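Robot arm at our packing station, what happens to the people who pick?

Posted in Workplace & Careers > Automation
Viewed 2,544 times

Hi all, long-time reader, first time posting. I work at a place called Drarklow, we put together snack and drink boxes for offices and small hotels. There are two packing rooms and I've been in the smaller one for going on six years. Last January our manager told us we'd be getting robot arms on the picking side, starting with one, and now we've got it and they're already talking about a second.

My job used to be the whole box. Read the slip, grab the cans and the fruit and the chips, pack it, tape it, next. Now the arm does the picking for the easy stuff and I mostly stand there and check, put things back where it can reach them, and press resume on the tablet when it stops (it stops a lot!). I'm still paid the same and nobody has been let go so far, but my job title on the schedule changed from "packer" to "cell attendant" and I found that out by reading the schedule.

What I'd like to know from people who've been through this is, does it settle down? Is attendant a real job with somewhere to go, or is it what they call you while they work out whether they need you? And should I be asking for training now or waiting for them to offer it? I'm not against the thing. My wrists feel better than they have in years. I just feel kind of useless by two in the afternoon, and I don't chat with the others like I used to, because you have to keep your eyes on it.

Thanks in advance, and sorry for the long post.

packedlunch_dee

Gert Joubert

Hi Dee, I went through pretty much this at Molefe, where we did gift hampers, and I've been on the other side of it for a while now so I'll tell you how it went for me.

Yes, it settles down, but slower than the sales people say. Ours came through Rekgate and the first few weeks were miserable. It would stop for everything. A can turned a little, a bag with air in it, an orange that rolled. What made the difference was that two of us on the floor started writing down every stop in a notebook, what the item was and where it was sitting, and after we had 201 of them we took the notebook to the supervisor. More than half were the same four or five items! They moved those back to hand picking and the rest of the day got a whole lot calmer. It also meant that when the engineer came by, he came to us first, and that was worth more to me than any title.

So please start a notebook. Put the date on it, put your name on it. I'm serious about the name.

On the title, ask in writing what the job description is. You don't have to be rude about it. I wrote something like "I see my title has changed, could I get a copy of the duties and the pay band please" and it took them three weeks because there wasn't one. They had to sit down and make one up, and I got to comment on it, and that's how clearing faults and showing new people the station ended up in there at a higher rate. If I'd waited I think it would have said "assists as needed" and that would be that.

Training, ask now. Ask for whatever the person who sets up the arm gets, even if it's only the first day of it. I did one day on teaching pick positions and one on safe stops and resets, and I use the second one every single shift.

The lonely part is real and I don't have a great fix. We got them to swap people every two hours between the arm and hand packing. Management worried it would hurt the numbers and it didn't, and people quit dreading their turn. You're also less likely to zone out, and zoning out next to a moving arm is how you get a bruise.

My station these days is nothing fancy, mostly drinks and small items.
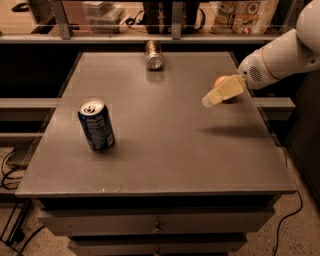
marla_t thinks the swapping only works if the hand packing is still a decent job. At her old place everything awkward got pushed over to the people, so a turn away from the arm meant two hours of the worst boxes in the building.

She's right, and I should have said so. We had some 100 awkward boxes a day at one point and they all landed on whoever was packing by hand. What we did was count them in the daily target as two boxes each. Took a while to win that one. Bring it up early, before they set the targets, because once a number is on the board it's very hard to get it down.

Good luck Dee, and let us know what they say about the title.

plillix_nights

I'm on nights at Plillix and we got two arms last year. Bosses said 1,000 picks a shift, we have never seen it. Nobody lost a job but when people left they weren't replaced, so watch for that. Ask what happens when somebody quits. We never asked.

Also get the stop button moved if you have to stretch for it. Ours was on the wrong side for months.

bobbin44

just learn to program it, problem solved

packedlunch_dee

Thank you everyone! Gert, I bought a notebook on my break and I've got nine stops in it already, five of them the same brand of pretzels. I sent the email about the title too, more or less in your words. Marla, our awkward boxes go to the other packing room, so now I feel bad and I'm going to go ask them how it's been over there. Bobbin, I'd like to, but they won't give me the password.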